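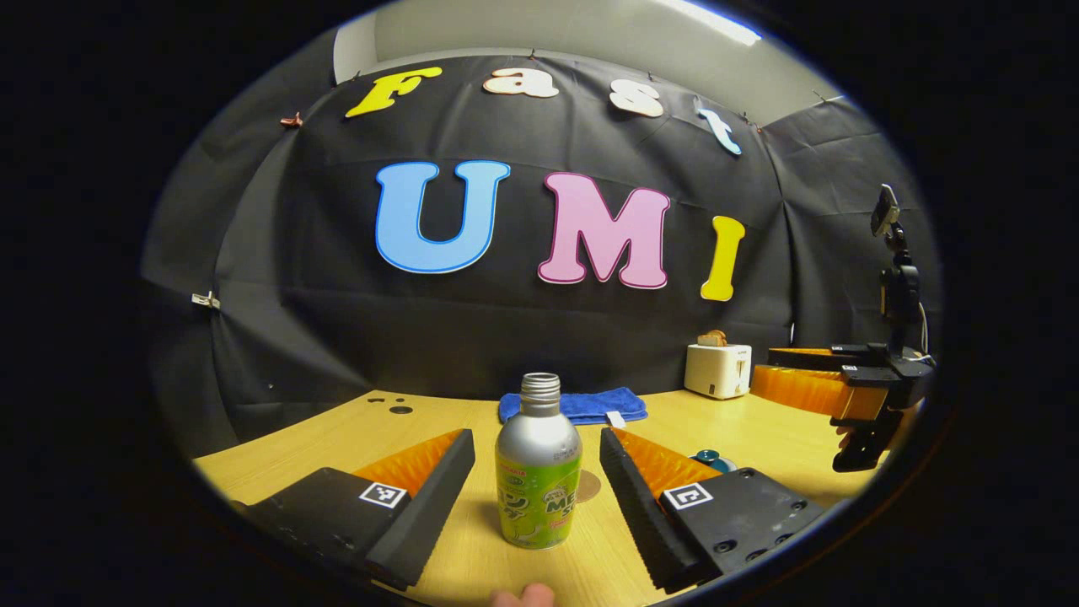
Clivari open day, Irkby - the breakfast table

Clivari opened its building in Irkby to visitors in October 2022, and I went along with Efren Rivera. We paid 2 dollars each at the door and were sent up to the second floor, where the rooms are set out by parts of the day.

The first stop was the breakfast table. It has a light wooden top, with a blue towel, a white two-slot toaster with toast in it, a small teal dish and a silver bottle with a green label in Japanese. Black cloth hangs behind it with "Fast" and "UMI" on it in colored foam letters. Efren liked the letters. I liked the wood, which has a warm color and a few round holes toward the left side.

Evelien Van Acker showed our group of 15 through. She talked mostly about where things should go on a small table, and took questions - there were a lot about toasters.

After that came the Quiambao room, with shelves of jars, and then coffee in the hall. Allow 70 minutes for all of it. Parking is on the street, some 200 yards down the hill. The next open day is in January.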